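3.2 Soft things and hard things

I went in thinking fabric would be the easy part of tidying a room - you grab it, you drop it, done! But anything fuzzy has no obvious edge to go for, and the pink piece in Figure 4a kept pulling me back to my notes.

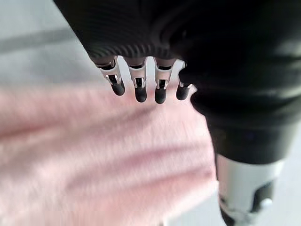

Birthe Stougaard wrote in the margin of my draft that she always starts a fold from a corner, even on blankets, and that I should say so. So I'm saying so.

Mugs are another story. A white mug with a looped handle (Figure 4b) pretty much tells you where to hold it, and I coded 100 mug entries in the Grimholm diaries in one long June evening.

Figure 4. (a) Pink fuzzy fabric. (b) White mug on a pale, marble-patterned surface.
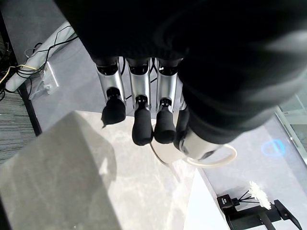 3.3 Where things get put down

Contact: Woltell Household Studies | Back to top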